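Forum Potager et verger > Sol, compost et paillage
Carton sous le paillage : pour ou contre sur sol argileux ?

Liseron44
Messages : 61
24 décembre 2021

Bonjour à tous,

J'ai récupéré cet automne un bout de terrain derrière la maison, une ancienne pelouse jamais retournée, avec du chiendent, du liseron et des renoncules rampantes dans le bas. Le sol est une argile lourde qui colle aux bottes de novembre à avril et qui se fend l'été. Je voudrais y installer des planches de culture de 70 cm de large pour les courges et les pommes de terre, sans passer le motoculteur.

On me conseille partout de poser du carton directement sur l'herbe, puis du compost et des feuilles mortes par-dessus. J'ai commencé à mettre de côté du carton brun, sans scotch ni agrafes.

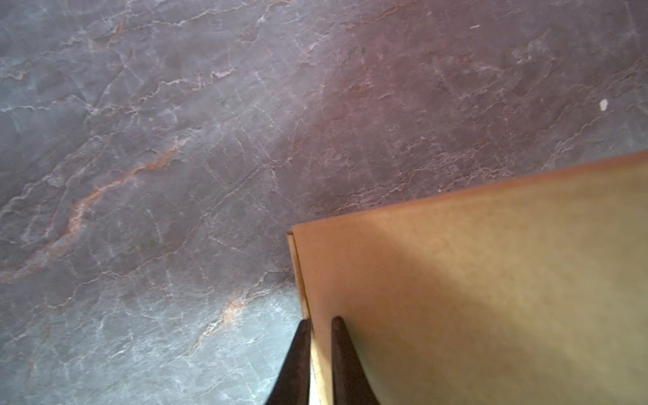

Le problème est surtout l'humidité. Le bas du terrain garde l'eau tout l'hiver et je crains d'aggraver les choses en couvrant maintenant. Mon voisin bêche à l'automne, laisse les mottes au gel, et ses patates sont belles. Il trouve que je vais fabriquer un élevage de limaces.

Mes interrogations, dans le désordre : couvrir tout de suite ou attendre février ? Une seule épaisseur ou deux ? Et qu'est-ce que je fais du liseron, qui d'après ce que je lis passe à travers tout ?

Merci d'avance.

Bouture
Messages : 2 397

Bonsoir Liseron44 (le pseudo est bien choisi).

Couvre maintenant. L'herbe pousse peu en décembre mais elle repart dès les premiers redoux, et c'est à ce moment-là qu'il faut qu'elle soit déjà dans le noir. Deux épaisseurs avec de larges recouvrements, au moins une main ouverte entre deux cartons. C'est par les joints que ça repousse.

Tonds ou fauche très court avant, laisse l'herbe sur place. Mouille bien le carton une fois posé, même s'il pleut la semaine suivante. Un carton sec se soulève au premier coup de vent et tu le retrouves dans la haie.

Pour le liseron, le carton l'affaiblit et le fait courir juste sous la surface. Tu soulèves au printemps, tu tires les racines blanches à la main, tu remets. Il faut le faire plusieurs fois. Au bout de deux ans chez moi il en restait le long du grillage et presque plus ailleurs.

Mottebeurre
Messages : 412

Pas d'accord pour le bas du terrain. J'ai la même argile et j'ai couvert en décembre une zone qui gardait l'eau. En avril, en soulevant, la terre était grise et elle sentait l'œuf pourri. Les vers étaient partis sur les bords. J'ai perdu la saison sur cette planche.

Sur la partie haute, bien drainée, aucun souci. Donc pour moi on ne peut pas répondre « couvre » sans savoir si l'eau stagne. Liseron44, fais un trou d'un fer de bêche après une journée de pluie et regarde le lendemain. S'il y a encore de l'eau au fond, pas de carton avant le printemps, et commence par une rigole.

Bouture
Messages : 2 397

Mottebeurre, tu avais mis quoi par-dessus ?

Mottebeurre
Messages : 412

De la tonte et du fumier frais, une bonne couche. Je sais ce que tu vas dire.

Bouture
Messages : 2 397

Alors c'est le fumier frais et la tonte qui ont pourri sans air, le carton a eu un rôle secondaire. Avec des feuilles sèches ou du broyat tu n'aurais pas eu cette odeur. Je maintiens quand même ton test du trou, il est utile de toute façon.

Mottebeurre
Messages : 412

Secondaire, je ne sais pas. La planche voisine avait le même fumier sans carton et elle était correcte en avril. On ne va pas refaire le débat de l'an dernier.

Tipene Maihi
Messages : 138

Bonjour,

J'arrive avec un avis un peu différent. J'ai travaillé plusieurs saisons dans une pépinière, chez Utcombe, où on couvrait les allées et les carrés de fruitiers avec du carton. Sur les allées, très bon résultat. Au pied des jeunes fruitiers, on avait arrêté à cause des campagnols. Ils faisaient leurs galeries juste dessous, bien au sec, et ils rongeaient les collets en hiver. Pour des courges c'est sans conséquence, mais si tu comptes mettre des pommes de terre, regarde s'il y a des trous dans ta pelouse avant de couvrir.

Sur le choix du carton : brun, mat, non plastifié. Quand on déchire un coin et qu'un film transparent reste accroché, on jette. Les cartons imprimés en couleur brillante, je les laisse à la déchetterie. Les bandes adhésives en papier partent toutes seules, celles en plastique on les retrouve cinq ans après en morceaux dans la planche de carottes.

Pour l'épaisseur, un carton double cannelure suffit en une seule couche si les joints sont bien recouverts. Avec du simple cannelure, deux couches. Posez-le bien à plat et marchez dessus une fois mouillé, il doit épouser les creux du terrain.

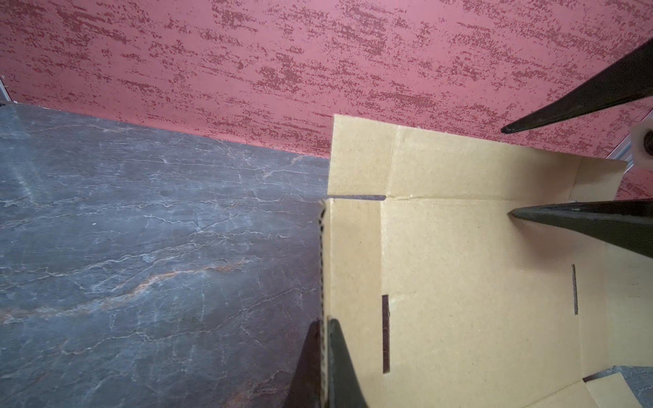

Mottebeurre : Les campagnols, je confirme, et les limaces aussi. Le voisin de Liseron44 n'a pas tort là-dessus. Chez moi, la première année, j'en ramassais tous les soirs sous les bords du carton, des petites grises, et j'ai ressemé les courges deux fois. La deuxième année il y en avait nettement moins, et j'avais vu arriver des carabes entre-temps. Je ne sais pas si les deux sont liés. Ce que je fais maintenant : plants en godets, bien développés, jamais de semis direct dans un trou de carton.

Liseron44
Messages : 61

Merci pour toutes ces réponses. J'ai fait le trou hier. Dans le haut, plus d'eau au matin. Dans le bas il en restait la largeur d'une main. Donc je vais couvrir le haut et laisser le bas tranquille pour l'instant.

Je n'ai pas de fumier, seulement des feuilles de charme et de tilleul, et un compost de deux ans encore grossier. Pour les campagnols, j'ai vu deux ou trois trous près du muret, rien au milieu.

J'ai aussi trouvé en jardinerie un rouleau de toile de paillage biodégradable de marque Jenar. C'est propre et facile à dérouler mais le prix m'a refroidi. Quelqu'un a essayé ?

Grelinette_du_Perche
Messages : 95

Essayé sur les fraisiers. C'est bien pour une petite surface et c'est plus joli que le carton. Sur du chiendent en revanche, percé en une saison. Pour ouvrir une pelouse je garderais mon argent et je l'utiliserais pour acheter du compost.

Au passage, personne ne parle des encres et des colles. On met quand même du déchet d'emballage dans un potager. Je le fais pour les allées, pas pour les planches où je mange ce qui pousse. Chacun voit.

Bouture
Messages : 2 397

La question revient tous les hivers. De mon côté, carton brun avec une petite impression noire, je l'utilise sans me poser de problème. Je comprends qu'on préfère s'abstenir. Dans ce cas, de la paille très épaisse ou une bâche noire réutilisable posée de décembre à mai, cela marche aussi. La bâche est même plus efficace sur le liseron, mais elle est moche et le sol en dessous n'est pas nourri.

Poids de feuilles : pour donner une idée, j'avais pesé une année par curiosité et j'avais mis environ 800 litres de feuilles tassées (oui, je pèse en litres, relevez pas) sur une planche longue. Ça paraît énorme, en mars il n'en restait qu'une couche de la hauteur d'un doigt. N'hésitez pas à en mettre beaucoup.

Grelinette_du_Perche
Messages : 95

Je relève quand même.

Pour les feuilles, éviter le platane et le laurier en couche épaisse, ça fait des plaques. Charme et tilleul, aucun problème, ça se décompose vite. Si tu peux, passe la tondeuse dessus avant.

Tipene Maihi
Messages : 138

Un dernier point sur les pommes de terre. La première année, sur une pelouse couverte en hiver, il y a souvent des taupins (les vers fil de fer). Ils vivent dans les vieilles prairies et ils percent les tubercules. Le carton n'y change rien. Je mettrais les courges partout la première année et les patates l'année suivante, ou alors une variété précoce qu'on arrache tôt. À la pépinière on avait eu des lots entiers invendables sur un terrain tout juste sorti de prairie, à Pomare, de l'autre côté de la route.

Pour la pose, choisissez un jour sans vent et préparez tout à côté, le carton ouvert, les feuilles, l'arrosoir. On avance par petits bouts, en recouvrant au fur et à mesure.

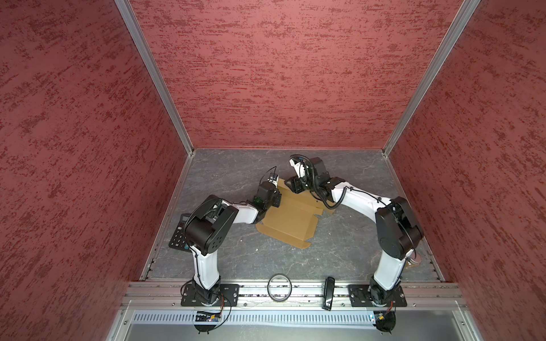 Combien de temps faut-il laisser le carton en place avant de planter des courges ? Comptez la fin de l'hiver et tout le printemps, donc plantation après les gelées, vers la mi-mai, en découpant une croix au couteau à l'endroit de chaque pied. Ce qui reste de carton autour continue à bloquer l'herbe pendant l'été.

Liseron44
Messages : 61

D'accord, je note. Courges dans le haut, pas de patates cette année sauf un petit rang de précoces pour voir. Je commence samedi si le vent tombe. Pour le bas je vais creuser une rigole vers le fossé et je reviendrai poser des questions là-dessus.

Est-ce que je peux mettre le compost grossier directement sur le carton, sous les feuilles ?

Bouture
Messages : 2 397

Oui, dans cet ordre-là. Garde un ou deux seaux du plus fin pour les trous de plantation en mai.

Mottebeurre
Messages : 412

Et garde une petite bande sans carton, même compost, mêmes courges. Tu compareras. J'aurais aimé le faire plus tôt, ça m'aurait évité bien des discussions ici.

Pour la rigole, pense à ouvrir un autre sujet dans la rubrique drainage, il y en a déjà un qui traîne sur les terrains en pente.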